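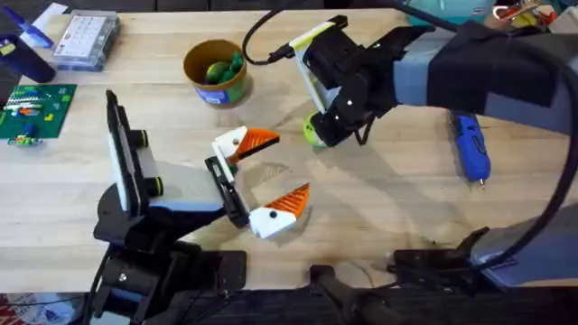 Urmont Soft Wedge Fingertips, reviewed by Fergus Moncrieff
4 September 2026

I bought a pair of these in April to replace the flat rubber pads on our two-arm bench. They are orange, ridged and wedge-shaped, and they screw onto the stock finger blocks with four small bolts. Fitting took 14 minutes, most of it spent looking for the right hex key.

For the comparison I left the Jastden plates on the second arm. Those are stiff and black, and they came with the gripper.

On a tennis-type ball there is little between them. The Jastden plates hold it well if you come in square, and drop it if you don't. The Urmont tips forgive a bad approach. I ran the wrist 9 degrees off center and still got a clean lift.

Toy vegetables are where the money goes. Glossy plastic slides out of the hard plates unless you turn the force up. With the ridged tips I could pull a toy cucumber out of a cardboard cup on low force and leave the cup standing.

Tools are mixed. A handle is fine. Anything thin and lying flat is a pain – the tips flex at the point and ride up over it. For pens I would keep the hard plates.

Two complaints. The wedges make the fingers wider, so the closed position in the controller has to be set again, and the leaflet skips this. I found the steps in the manual for our Drundine controller instead. The ridges also pick up dust and need a wipe with a damp cloth before they grip properly again.

Wear so far is slight, with one small nick on the lower tip. Spares are sold only in pairs.

Four out of five. I'm ordering a second set for the other arm.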